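The roller door at Trakska goes up at ten on open day, and by a quarter past there is already a line for the tea urn. The company has the back half of a former printing works, and once a year, in August, it lets people in to see what it does with old office computers.

What it does, mostly, is take them apart by hand. Eliseo Solís has run the teardown floor for six years and can strip a desktop tower while holding a conversation about football. Drives come out first and go to a locked cage for wiping. Memory and processors are tested and sold on. Boards go in one bin, steel in another, and the plastics are sorted by colour at the end of the shift.

The part people had come to see was at the far end, past the benches. Trakska calls it Prilero, and it is a single robot arm being taught to work on the same towers Solís does. The software side is handled by Bontu Negash, who joined from a food packaging firm and says computers are harder than yoghurt.

"Yoghurt tubs are all the same," she said. "With these you get the same model number and the cables go somewhere different every time."
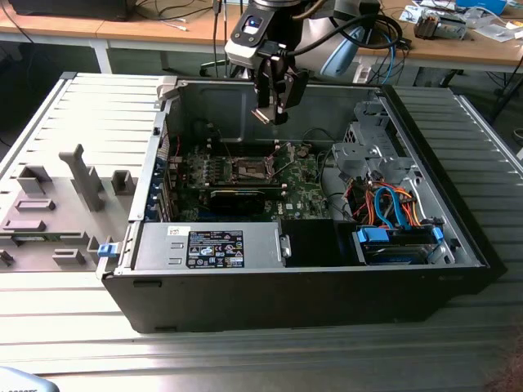 Negash spent the first half of the session on cables. A person pushes a wire aside with the back of a finger and doesn't think about it. The arm has to be told that a wire is there, that it will move if touched, and that it may still be plugged into something. Early on, the team tried planning around every loose lead and the machine would sit for minutes without doing anything. Now it is allowed to brush against them, within limits on force.

Office desktops were chosen because they arrive in bulk. A school or an insurance office will clear out 300 at once, near enough identical, many with clips that release without a screwdriver. Laptops are further off. Negash said she wouldn't want to guess when, and a man near the front who wanted a year did not get one.

Each session covers small jobs, repeated. Pick a part up, carry it, put it where it belongs, start again. Negash's team does 30 runs of a task before changing anything, and somebody writes down how each one went. The notes from the last batch were pinned to a board near the door. "Slipped." "Slipped." "OK but slow." "Touched cage."
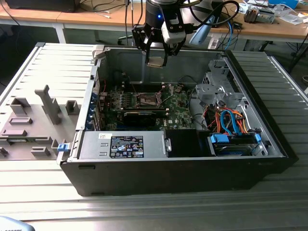 Akosua Alhassan, who manages the business, took questions afterwards. The first was about jobs. She said Trakska has 15 people on the floor and has been trying to hire two more since autumn, and that the work is hard on wrists and thumbs. She would like the arm to take the repetitive part of it. She did not say there would never be fewer people.

Tiruwork Feyisa had brought her son Amanuel, who is in Year 9 and had a list of questions on his phone. He wanted to know why the gripper didn't look like a hand. Negash told him a hand has a lot of joints to go wrong, and that fingers are one of the cheaper things to swap when they wear out. He asked what happens if the power fails halfway through a job. The arm locks where it is, she said, and someone has to come and free it.

Solís watched from his own bench. He is in favour of the project — he helped write the order of steps it follows — but he has opinions. He thinks it should come at the drive bay from the other side, and he has told them so.

Money for the work comes from Trakska and from Brostis, a parts reseller that buys much of its tested stock. The arrangement runs to the end of next financial year. Alhassan said a second site, at Yimer, would get an arm only if this one could keep up with a slow human, and at present it can't.

The tours finished at three. Anyone who brought an old computer along could leave it at the front counter, where it was tagged and put on a trolley with the others.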